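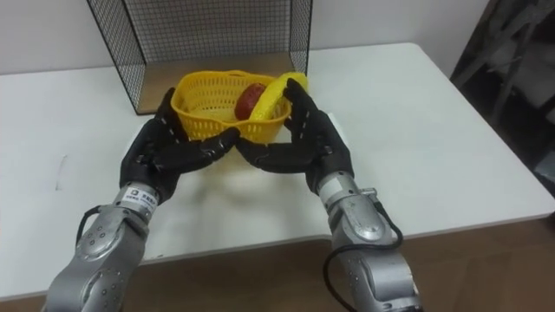 Both hands on the yellow basket.

July 2025

The old shredder died in the middle of a gas bill from four years ago. It made a noise like a goat reconsidering something, and then it made no noise at all, with half the bill hanging out of it like a tongue. I unplugged it, plugged it in again, and addressed it in language I would not use in front of my mother. Then I did what I always do with a household problem, which is spend the evening reading reviews written by strangers in a bad mood.

I want it on record that I need a small machine. I have two drawers of paper and a shoebox. I am a person with a dental plan and a library card, and I doubt anyone is going through my trash for the secrets of either. By ten o'clock I was seriously comparing two models on the basis of how well they handled credit cards, as if I'd be doing batches.

The finalists were the Sokon and the Domwood. The Sokon was cheaper and took eight sheets. The Domwood took 15 and came with a bin on wheels, and I spent far too long picturing myself wheeling it somewhere. Where? The apartment is one long hallway with opinions. I could wheel it to the bathroom and back.

The Sokon had 528 reviews, and I read a shameful share of them. One man gave it a single star because the box was dented, then admitted in the next line that the shredder worked fine. A woman gave it five stars and had not opened it yet. Someone else had a long and moving complaint that was plainly meant for a toaster. I marked that one helpful.

I almost bought the Domwood on the strength of one review that called it "quiet enough for a sleeping baby." I have no baby. I have a downstairs neighbor, who is similar but can write notes.

In the end I walked over to Ranasinghe on my lunch break, the stationery place next to the shoe repair, and bought what they had. It was a Sokon. It was also six dollars more than online, but it had the advantage of existing, and the clerk let me feed an old receipt through the floor model. I'd call that the best part of my week, and I'd like to leave it there before it gets sad.

Carrying it home was a mistake. The box has a handle made of the kind of plastic that feels fine for a block and a half. I changed hands at every corner and got rained on at the last two.

Setup took no time, mostly due to there being no setup. You put the head on the bin and you plug it in. The instructions still ran to several pages, and told me not to shred neckties, long hair, or "loose jewelry," in that order of concern. They also said to oil the blades with the maker's own oil, sold separately, obviously. The internet says any vegetable oil is fine. The maker says vegetable oil will void the warranty. I intend to oil it with nothing and void the warranty through neglect, like an adult.

First run: bank statements, the thick old ones from when they still mailed everything. The box says it can run for five minutes and then needs to rest for twenty. I have never had a job with terms that good. So I shredded for five minutes and then sat on the floor with the shoebox, waiting for an appliance to get over it, and of course I started reading.

Never read the paper. I should know this by now. I found the manual for a phone I had in college. I found a rebate form for $161 from Sutico, for the label printer, filled out in full, signed, with the bar code cut from the box and stapled to it neatly. Never mailed. It had to be postmarked by December, and the December in question was a while back. I had even put a stamp on the envelope. I sat there and held it through most of one rest period. Then I peeled the stamp off, sort of, and fed the form in. It went through in a second. The staple made a little click.

The label printer, by the way, is in the closet. I used it to label the closet.

I also found the packing slip for the envelopes, 600 of them, ordered back when I was going to sell old postcards online and be my own boss. I sold nine. I checked and there is still a full carton and most of another behind the vacuum. If anybody wants to receive a letter from me, stationery is not going to be the obstacle.

By the end I had done one drawer. The bin holds less than you would think, and what comes out is about four times the size of what went in, so I now own the same amount of paper but fluffier. The recycling people will only take it bagged, according to the sheet on the lobby wall. I have no clear bags. I looked up clear bags. They come in several thicknesses and there are reviews.

Drawer two tomorrow, or possibly not. Gas bill still stuck in the old one. I think I'm supposed to take the whole thing to the electronics drop-off, tongue and all, and they only open in the mornings.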